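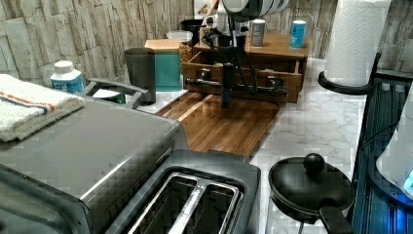 Figure 1. Arm lowered over the cutting board, counter left fully dressed.

Recording kitchen demonstrations by remote control
Sihan Yuan, June 2020

These steps cover recording on the Dostlow counter station. You should already have the leader arm paired and the joint limits loaded. If not, do the Prillier setup page first.

1. Set the counter
Leave the everyday items where they are. A policy trained on a bare counter fails as soon as a toaster or a towel shows up, so clutter stays in. Keep the cutting board clear for the object being handled, and check that the cables at the top of the arm hang free through the full wrist rotation.

2. Home the arm
Run the home routine, then jog down until the tip hovers just above the board. Save this as the start pose. Every episode begins here – episodes that start elsewhere are dropped by the loader without a warning.

3. Set the scaling
Begin at 86 percent translation scaling. Esmaeil Ghasemi prefers 83 for anything with a handle, and his grasps are cleaner than mine. Do not change the value within a session. It is written to the header once and applied to all episodes that follow.

4. Record
Press the left pedal to start. Wait for the tone, then move. Approach from above, pause briefly before closing the gripper, and lift straight up before any sideways motion. Press the left pedal again to stop, or the right pedal to discard.

If you miss a grasp, you may retry up to 3 times in the same episode. Mark it "recovery" when prompted. After that, discard.

5. Vary the placement
Shift or turn the object between episodes. Turn the board as well, but leave the rest of the counter alone until the next session.

6. Check before export
Replay every tenth episode at half speed with the arm disabled. Look for frozen joint values and for gripper commands that lag the motion. The Xu exporter splits files at 2,000 episodes and restarts the numbering in each one, so put the session name in the prefix.

Known problem: the right pedal sometimes registers twice and discards the previous episode as well. Check the episode count after each discard.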